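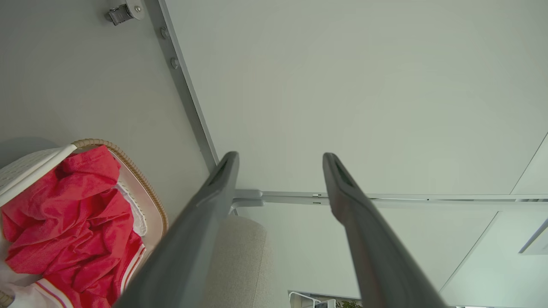 Checking the underside of a table before you load it

Home › Workshop › Tables and Frames › How-to

Most trouble with a metal-framed table starts underneath, where rails and crossbars meet. This check takes one person with a torch, a hex key set and a screwdriver. It suits folding tables, sorting tables and laundry-room benches.

1. Clear the floor. Move baskets of clothes well out of the way so you can kneel or lie beside the frame. A sleeve hanging over a rim will catch on a bracket.

2. Start at one end of a rail and work along it. Put a key on each bolt and turn gently clockwise. If it moves more than a quarter turn, mark it with tape and come back to it.

3. Go to the joint where the rail meets the crossbar. Hold the crossbar in one hand, the rail in the other, and try to twist them in opposite directions. Any click means the bracket needs attention.

4. Shine the torch along the slots and seams. Lint packs into them, particularly in a laundry. Use a dry brush first – a damp cloth turns lint to paste.

5. Look across the underside of the top at a low angle. Bowing shows up as a shadow that shifts when you move the light.

6. Tighten the marked bolts in two passes, half on the first and the rest on the second. Stop when the head is snug. On the Hemine bench, which has a 626 mm crossbar, do the centre joint last.

7. Check the top for level, then load it gradually. Leave the first load on for 300 seconds and repeat step 3.

Replacement brackets for the older Tindbridge frame are listed under part 798. The Poirier bracket looks similar, but its holes are spaced wider and it will not fit without drilling.

Repeat each September, or after moving the table.

Filed under: furniture repair, laundry room, metal frames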